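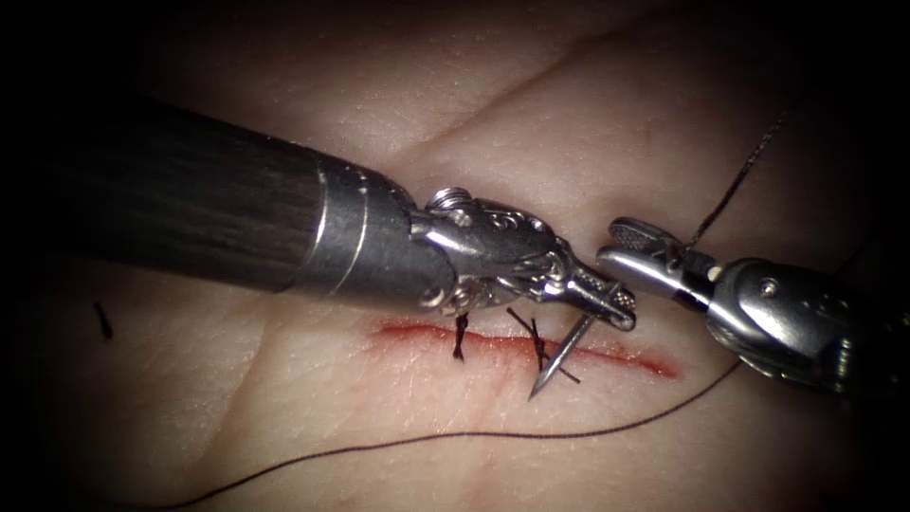 The Prize Coat

The coat came in a flat box with the cinema's name on the lid. I had won it by writing in to the Pestton Gazette and saying, in one sentence, why I wanted to see The Lamps of Vulasau before anyone else. I had put that my bus went past the Prerell every day and I was tired of looking at the poster.

There were 317 entries, the letter said, and two prizes. The other was a signed poster.

It was a copy of the long grey coat the captain wears in the film, with five brass buttons and a collar that stood up by itself. It was made for somebody taller. I wore it to the first showing anyway, because the letter asked winners to come in costume if they could.

The queue went back as far as the bank. A boy asked me if I was in it. I said no, I had won the coat. He asked if he could touch the buttons and I let him.

Inside it was too warm to keep it on, so I folded it over my knees. The captain lost his in the first ten minutes. It went over the side of a ship and he never mentioned it again. For the rest of the film he wore a brown jumper.

Afterwards the manager took a photograph of the two winners by the sweet counter. The woman with the poster said she had wanted the coat. I said I had wanted the poster. We stood there for a bit.

Her bus was the number 7. I carried the poster home inside my jacket, as it had started to rain.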